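Week 5 handout: Upholstery fabrics - abrasion, pilling and lightfastness

Textiles for Interiors, second-year stream
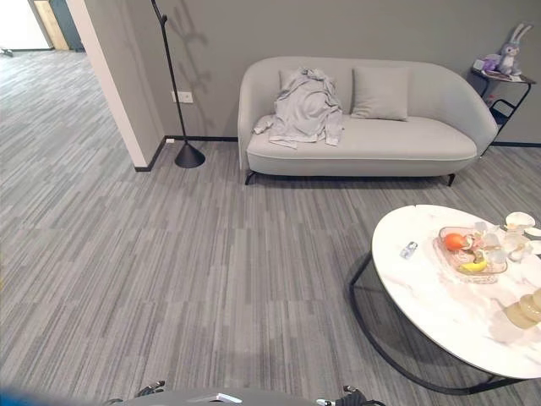
Zahira Majimbun asked after the last lecture whether a high rub count means a fabric will still look good in ten years, and whether the count is worth printing on the swatch card at all. Pejman Bahrami thought it was, provided the pilling grade and the light rating were printed beside it. Both points are taken up in section 2 and again in section 5.

1. Scope

These notes cover woven and knitted fabrics used on fixed seat covers in homes and offices. Leather and coated fabrics are dealt with in week 7. Loose covers, throws and scatter cushions are mentioned where they change how the fixed cover wears or fades.

You should already be comfortable with yarn count, twist direction and the three basic weaves from weeks 1 to 3. If not, reread those handouts before the lab.

2. Abrasion

Two test methods turn up on supplier data sheets.

The Martindale method rubs a round specimen against a standard wool abradant in a figure that starts as a straight line, opens into an ellipse and closes to a straight line again at right angles to the first. The result is given as the number of rubs to the end point. For a woven fabric the end point is normally two broken threads.

The Wyzenbeek method pulls strips of fabric over an oscillating drum covered in cotton duck or wire mesh. Warp and weft are tested separately. The result is given in double rubs.

The two results can't be converted. The abradant, the path and the pressure all differ, and a fabric that ranks first on one machine may rank third on the other. If a data sheet gives a number with no method, treat the number as missing.

A rub count measures resistance to thread breakage under flat abrasion. It says little about appearance. Pile fabrics can lose their look long before a ground thread breaks, and a loosely spun face yarn can go fuzzy early in the test and then survive for a very long time. Zahira's question is therefore answered no for the count taken alone.

Edges wear first. The front edge of a seat cushion, the piping and the inside top of the arm carry flexing as well as rubbing, and flexing over a cord is harsher than anything the flat specimen sees. Piping cut on the bias spreads the wear over both sets of threads. Piping cut on the straight grain puts it all on one set and should be avoided on seat fronts.

3. Pilling

Pills form when loose fibre ends work up to the surface, tangle and are held there by anchor fibres. Whether they stay depends on the strength of the anchor. Wool pills tend to break away. Polyester and nylon pills hang on, and blends can be worse than either fibre alone, with the weaker fibre supplying the fuzz and the stronger one supplying the anchor.

Things that reduce pilling:

Longer staple or continuous filament
Higher twist
Tighter sett and shorter floats
Singeing or shearing in finishing

Things that increase it:

Soft-spun yarns chosen for handle
Brushed finishes
Rubbing against another textile, such as denim clothing or a knitted throw

Grades run from 5 (no change) to 1 (severe). Assessment is by eye against reference photographs in a viewing cabinet, and two assessors will often differ by half a grade. Record both readings as well as the mean.

Fuzz from a garment or throw can transfer to a cover and form pills in a different colour from the cover. This is foreign pilling. Before blaming the cloth, pull a few pills and check the fibre under the microscope.

4. Lightfastness

Dyed fabric fades through the breakdown of the dye by light, with heat and moisture affecting the rate. Specimens are exposed beside a set of blue wool references, numbered 1 to 8, and rated by the reference that fades to the same degree. Each step up the scale stands for a large increase in exposure, so the gap between 4 and 6 matters a great deal.

Greys need extra care. A mid or light grey is commonly made from two or three dyes in small amounts. Pale shades usually fade faster than deep shades of the same dye, and if the component dyes fade at different rates the grey drifts to pink, green or brown. The eye picks up a hue shift in a neutral much sooner than a similar shift in a saturated colour.

Uneven cover makes the fault visible. A throw left in the same place shields the cloth under it, and the boundary shows up when the throw is moved. The same happens behind scatter cushions. Solution-dyed fibre, where the pigment goes into the polymer before extrusion, is the usual choice where strong daylight can't be avoided.

Shade matching should be done under at least two light sources. Cushions matched to a seat in the showroom may part company with it at home under warm lamps. Ask the mill for the illuminants used in the match.

5. Worked comparison

Two lab cloths, Drornholm and Gautam, will be handed out as swatches. Both are plain weave in light grey.

Drornholm: wool and nylon blend, worsted spun, piece dyed. Pilling grade 4. Light rating 5.

Gautam: polyester, textured filament, solution dyed. Pilling grade 4 to 5. Light rating 7.

Gautam also has the higher Martindale result. On paper it is ahead on every line. Drornholm recovers better from creasing and takes a tighter curve without puckering, which matters on a rounded arm where the cover is eased over foam with few seams. Neither property appears on the swatch card. Pejman's three-figure card is an improvement on a single number and still leaves those out.

A third cloth, Cino, has a brushed face and will be used for the pilling exercise only.

6. Lab

Cut 9 specimens from the Cino roll, staying clear of the selvedges, and label each on the back with an arrow for the warp. Condition them overnight in the standard atmosphere. Group results go in the shared sheet under Seteo, the name used for the whole test series.

The lab is in room 144. Bring a pick glass and your own scissors - the lab pairs are for paper.

7. Reading

Course reader, chapters on surface wear and on colour change. The dyeing chapter is optional until week 8.

Short answers to the review problems are due at the start of the next lab, one page, typed. State the test method next to every figure you quote.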